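**Hevell flip-seat office chair and the Mivwood white desk, reviewed after a good long stretch of use**

Sun 21 March

I've had this chair and desk together since July, and I kept putting off the review, partly from laziness and partly because I wanted to see how they'd wear. Well, they've had a fair go now! The chair was $359 delivered. The desk came from a different shop, Doleo, and cost a fair bit more, so I'll talk about the chair first while my opinions are cheerful.

What sold me on the Hevell was the seat. It tips up on a hinge, like the ones in an old picture theatre (only much quieter), and the whole chair takes up less of the room when you want the floor back. Mine is a small room, so I do this most evenings. You lift the front of the seat and up it goes, then you take hold of the top of the backrest and wheel the thing wherever you like. The armrests stay put, and I did wonder whether they'd be a nuisance, but I've grown fond of having somewhere to rest my elbows during long phone calls.

Comfort is good for a morning and only fair for a full day. The seat pad is on the firm side, and by mid-afternoon I'm usually up making tea anyway. The back is lovely, though. It has a bit of curve to it and my shoulders have stopped complaining. I'm a middling height, and my taller relations find it a touch short in the seat, so do try one first if you've got long legs.

The casters roll nicely on my herringbone floor and I've found no scratches from them so far, even in a favourite colour of floor for showing every mark. They can be a bit stubborn on the first push if they're all facing different ways. Give the chair a small nudge straight ahead and they sort themselves out.

Chair and desk together:

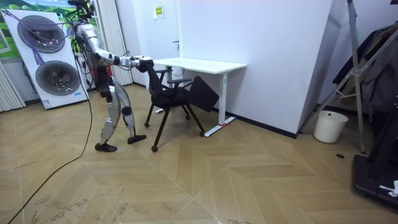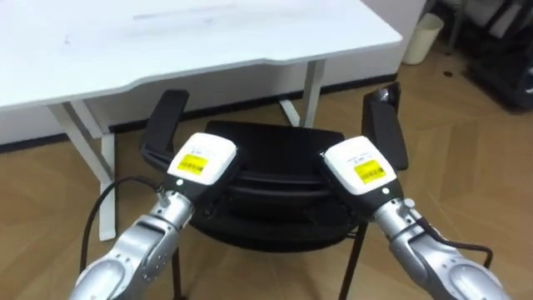
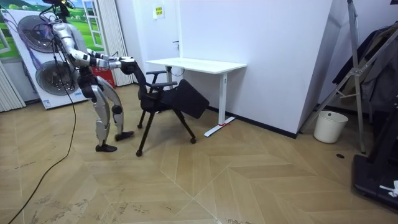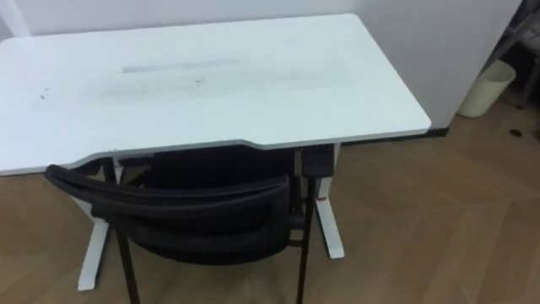
The Mivwood desk is the one I'd quibble over. It's steady, there's plenty of room on it, and the legs leave my knees alone, but keeping a white top looking fresh has become a small hobby of mine. There's a greyish smudge across the middle with a streak running through it, plus a few dark specks towards the left, and I'd have liked a surface that hid that sort of thing better. The shallow curve along the front edge is a treat, mind you, and with the chair pushed in the backrest sits neatly up against it. I'd buy the Hevell again tomorrow. With the desk I'd ask whether it came in a light grey, and I'd pay a little extra for it, too.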